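How a Robot Collects Examples
Plavix lesson page for young readers

1. What an example is
A learning system needs to be shown a task many times. Each try is saved as one example. An example holds pictures and a list of the arm's movements.

2. Where the examples come from
At Plavix, the tries are made in a computer-drawn kitchen. A person steers the arm. Otakar Lukáč steered 31 tries on Apr 1, 2022.
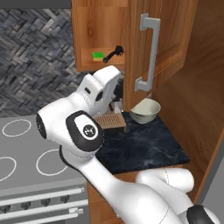
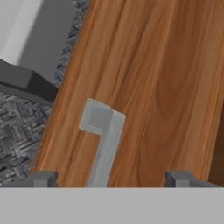

Both views include wood and a light gray handle.

3. Sorting
Ifigeneia Spanos checks every try. The set began with 1,521 tries. She kept 1,176. A try is removed if the task was not finished or if a picture is missing.

4. Training
The system studies the saved tries and guesses the next movement. The guess is compared with what the person did. The system is then adjusted, and it guesses again.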